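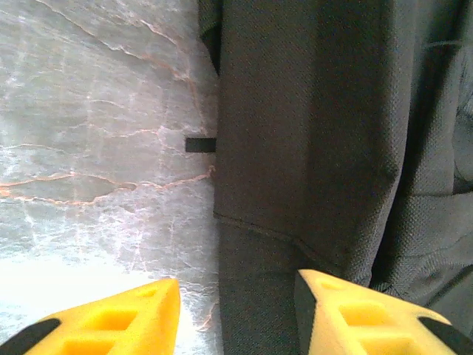 Ardeleanu will add a veined stone surface to its range in March, the company said. The pale gray stone has a marble-like pattern, with thin orange and rust lines running across it and finer white ones in between.

It will be sold for kitchen counters, side tables and bathroom shelves, starting at $293.

"The veins wander, so we let customers choose their own piece," said Carys Yorath, product manager.

The Zonau showroom will have about 200 pieces at launch. Trade orders go through Rhydian Prosser at the sales office.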